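The Long Way Around a Toaster Oven

For most of last year, the two-armed robot at Wondia could do every part of the toaster oven job and almost never finish it. It could pull the door open. It could grip a foil tray by its edge, slide the tray onto the rack, close the door and turn a knob. Run in a row, from start to end, those steps came apart somewhere in the middle.

"Each piece looked fine on its own," says Haruna Sugawara, who leads the work. "Then you put them together and the second piece starts from a place it has never seen."

Robot learning people know this problem well. A person steers the arms by hand through a task, the computer records the motion and the camera views, and a model learns to copy what it was shown. The copy is never exact. If the gripper ends up slightly to one side after opening the door, the tray comes next from a slightly wrong start, and the error grows. Short tasks forgive that. Long ones don't.

Sugawara's group set out to fix it with a method they call Bolum. The idea is simple to state. Instead of recording more full runs, the team records more of the joints between steps. An operator puts the arms in a bad but believable position, such as a gripper too low over the rack or a tray held at a slant, and then shows the way back to a point where the next step can begin. The model trains on these short recoveries along with the full runs.

The full set holds 3,191 recordings. Of those, 700 are complete runs and the rest are recoveries, most of them only a few seconds long. Operators liked the recoveries better, Sugawara says, since a full run takes patience and one slip near the end means starting over.

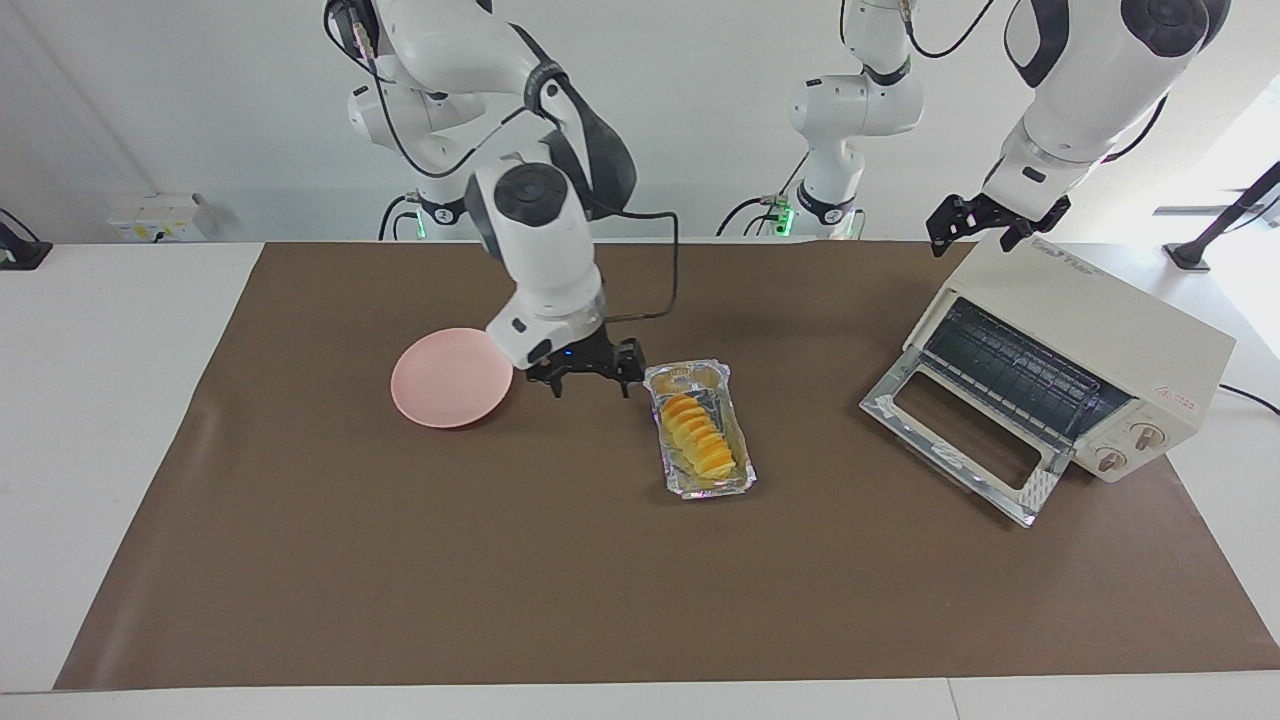 Choosing which bad positions to record took longer than the recording. At first the operators made them up, and they turned out to be poor guessers. They put the gripper in odd spots the robot never reached by itself. The spots it did reach, over and over, were dull ones, with the fingers a little short of the tray edge or the door not quite all the way down.

So the group changed the order of things. They trained a first model on full runs only, let it fail, and saved the position of the arms at the moment an operator hit stop. Those stops became the starting points for the recoveries. They went through three rounds of this, each time with the newer model.

The test was kept plain. The team ran the finished model 261 times, moving the tray, the plate and the oven a little between tries. A run counted only if the tray ended up flat on the rack with the door shut and nothing had been dropped. The model trained on full runs alone passed fewer than half of its tries. The one trained with recoveries passed around 3 in four.

The gain was not spread evenly. Nearly all of it came from two places, the handoff from door to tray and the moment when the tray meets the rack. Knob turning barely changed. Sugawara puts that down to the grippers, which have two fingers and very little feel for a round knob.

Foil is its own trouble. A stiff pan holds its shape when it is lifted from one side. A foil tray bends, and whatever is in it slides. The group thought about switching to something stiffer and decided against it — the bending was a large part of what they wanted the model to deal with.

There are limits, and the write-up from January 2025 lists them. All the work was done with one oven on one table. The method still needs a person to say when a run has gone wrong, and two operators don't always hit stop at the same moment. A late stop gives a position that is too far gone to be worth much. An early one gives a recovery the robot didn't need.

The next piece of work, named Chaudhary inside the group, tries to take the person out of that choice. A second, smaller model watches the first and flags the moment when its motions stop looking like anything in the recordings. It flags too often for now. Sugawara wants it tested on a second oven by March, with the old recordings left as they are, to see how much of what the arms learned carries over.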